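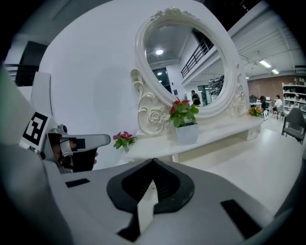
Santino Bustos has been painting old furniture white for years and he's not sorry. Caught him between deliveries, kettle on, him talking, me scribbling.

"People think a dressing table is for make-up," he says. "It's for sitting down. Five minutes, before anyone wants you."

The vanity, then. White all over, big oval mirror, flowery crest on top, roses carved down at the sides where the mirror meets the table. A lot of carving. Too much?

"No such thing. Well — there is. But keep the wall plain and you get away with it."

White on white, he means. He tried a green wall first, at his old place in Vernano. Hated it. "Looked like a cake in a hedge."

So the colour comes from flowers. Red ones in a square white pot in front of the glass, smaller pinky red ones off to the left, orange at the far right. He moves them alot, he says, usually when he should be doing the invoices.

"Put the tallest in the middle and you lose your own chin in the mirror. I don't mind. Some customers do."

Cleaning? A soft paintbrush, dry, for the scrolls. Never spray straight onto the glass, it runs down behind the frame and you'll be sorry by November. He learnt that on a Tokarz dresser he'd paid 452 for. Still cross about it.

Would he sell this one? Long pause. Someone offered 1793 in teh spring.

"I said I'd think. I haven't thought."

Phone goes. Van's outside — he's off.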